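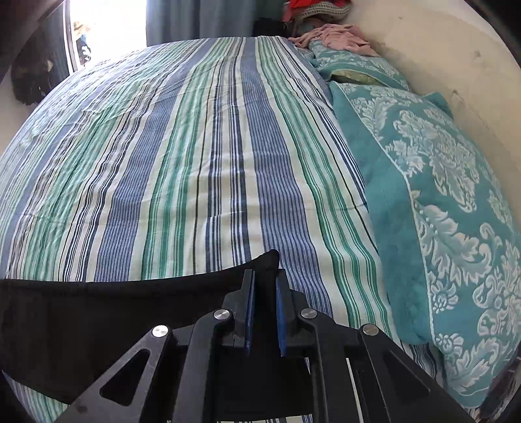

Housekeeping Ops 1 - Week 3 handout
Bed presentation, mixed prints, loose items
Notes: R. Sepp (typed up fast, check against the slides)

Reminder - linen quiz moved to 2/4/24. Covers weeks 1 to 3, pillow sizes included. Closed book. Ghada Sleiman has the marked ones from last term if you want a look.

Stripes first. Lengthwise stripes (foot to head) show up every crooked pull. Pick one strong band, line it up with the mattress edge, then smooth outwards from the middle. Don't tug from the corners, you just get a diagonal. Denim blue bands with white pinstripe are easy to sight along. The mint and jade ones less so in bright window light.

Creases. Light wrinkling on a duvet is fine for a homestay standard, not for hotel. Folds near the corners - shake again, don't flatten by hand. Garkera guide says iron in place. We don't, not in this course.

Pillows
- larger in front, smaller behind, overlap OK
- big print (damask, scrolls, florals) over a stripe works if a colour is shared or close. Teal with jade/mint = close enough
- centre the motif inside the plain border, otherwise the case looks twisted
- pale pillowcase poking out between two printed ones: tuck it or bring it right out, no halfway

Loose items at the head of the bed. Clothing, knits, bags, a bunched up cloth on a pillow. In an occupied room you do NOT put these away. Lift, make the bed, put back in the same spot, folded once at most. Khairul asked about bags - move it closed, never open. Write it on the room sheet if you had to shift anything.

Curtain behind the bedhead: hem should clear the matress, check nothing is caught. Things hung in the window stay where they are.

Timing: 13 min for a full change, 10 for a tidy only. Most of the group at 19 last week so keep practicing at home.

Reading - Siliņa, ch. on colour and pattern. Skip the bit on valances.

Bring for next wk: one flat sheet, two pillowcases that dont match, pen.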